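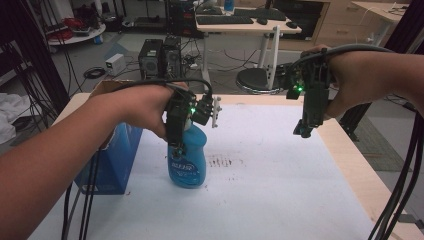

3. Primeira utilização do sobrecolchão Belero 200

Antes de começar, verifique se o colchão tem a mesma largura do sobrecolchão. O código do modelo (3502 para solteiro, 1127 para casal) está cosido na etiqueta, ao lado do fecho.

1. Abra o saco de transporte com a mão. Não use faca nem tesoura.

2. Desenrole o sobrecolchão sobre a cama, com o lado cinzento virado para baixo. O lado branco é o lado de dormir.

3. Deixe o produto repousar durante 18 horas, com a janela aberta. Neste tempo a espuma ganha a sua altura normal. Os cantos são sempre os últimos a subir.

4. Passe os quatro elásticos por baixo dos cantos do colchão. Comece pelos dois da cabeceira e depois estique para os pés.

5. Coloque a capa Dernidum e feche o fecho até ao fim. A ponta do fecho deve ficar escondida na dobra do tecido.

6. Ponha o lençol de baixo. Se ele ficar muito apertado, o sobrecolchão pode dobrar no meio; neste caso escolha um lençol mais alto.

Nota: É possível sentir um cheiro leve nos primeiros dias. Se o cheiro incomoda, retire a capa e deixe arejar mais uma noite em outro quarto.

Nota: Quem muda de um colchão duro para este modelo pode precisar de algumas noites de adaptação. Recomendamos também experimentar uma almofada mais baixa, por exemplo a Tsang fina.

CUIDADO: Não ligue cobertor elétrico por cima ou por baixo do sobrecolchão. Não passe a espuma a ferro e não a lave na máquina. Só a capa pode ser lavada, virada do avesso, com água fria.

CUIDADO: Não use este produto em camas de bebé.

Para guardar o sobrecolchão no verão, enrole-o sempre a partir dos pés e use o saco Cumton, vendido à parte. Não coloque peso em cima. A limpeza de manchas está explicada na secção 4.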